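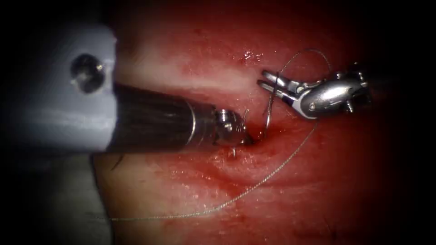 Suturing practice: notes from the February sessions

25 March 2024

The spring block of suturing practice has finished and the feedback forms are in. We had 22 of them back, which is better than last time. Rhun Probert has gone through them and most of what follows comes from his notes, with a few additions from Dirk Vandenberghe, who taught the second half of the block.

The stage people asked about most was the needle coming through. Driving it in is usually fine. Trouble starts when the point shows on the far side and there is a temptation to grab it straight away, by the very tip. Let enough of the needle come up before you take hold of it, and take it behind the point. Keep the other instrument close to the tissue while you do this, so that the surface does not lift with the needle. If the point has come out in the wrong place, back it out along its own curve and start again. Dirk would sooner see one careful stitch in a session than a row of rushed ones.

Turn the wrist and let the curve of the needle do the work. Pushing in a straight line makes the hole bigger than it needs to be, and on soft tissue you see the result at once. Several forms said this was the most useful point of the block, and several others said they still could not do it with the left hand. More left-hand time has been added to the next programme.

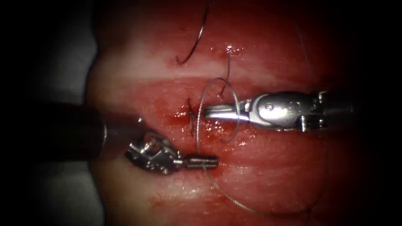
Thread was the other main subject. A long tail gets in the way of everything, and once it has gone round the jaws of the needle driver you can lose a minute sorting it out. Pull through until you have a short tail on the far side, stop, and look at where the rest of the thread is lying before you move either hand. Keep your loops small and where you can see them. When you tighten, pull level with the surface and stop as soon as the edges meet. The commonest mark against people in February was over-tightening - the edges bunch up and the stitch looks neat only from a distance.

Rhun also asks that everyone place the needle properly in the jaws before starting, a little past halfway back from the point. He knows he says it every year.

Some practical matters. The next block will be in the Estrella room again, with 32 places across all sessions. Groups will be kept to seven. Please put your name down with the Nendent office and say whether you have done the basic knots, as the first session will not cover them. Tissue for practice is ordered per person, so tell the office if you have to drop out. Needles go in the sharps tub before you leave your seat, including bent ones. Two people asked for a session on continuous stitches, and Dirk is willing to run one if enough names come in.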